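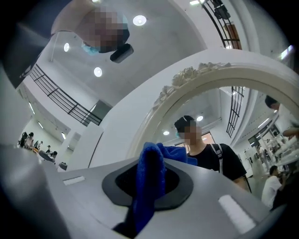 Dear all,

Thank you for such a quick pile of replies about the mirror for the Erkilthorpe hall, and sorry it has taken me until Sunday evening to sit down and answer them properly. I do still like a white frame with carving along an arched top, roses and leafy scrolls and all, and against white walls I think it looks lovely and bright without shouting. Black railings help too — they stop everything going the colour of milk, and ours could do with a fresh coat before October anyway.

Previous | Next | Thread | Index

Lawal Dauda wrote:
> I'm all for a big mirror, but has anybody measured the wall by
> the stairs? I made it 165 cm between the door and the post, and
> that was with Benedikt holding the other end of the tape rather
> casually. Also, who is going to dust all those petals?

Lawal, I'll measure again on my way in, and I'm quite happy to do the petals myself with an old paintbrush, as my mother always did with her picture frames. The quote from Ferrand came to £1,087 with delivery, and they will keep it open for us until the end of the month. If anyone would rather have something plainer, do please say so now, and I promise not to sulk — well, not for long.

Warmest wishes to you all,
Elif Naz

Print this message | E-mail this message
3 comments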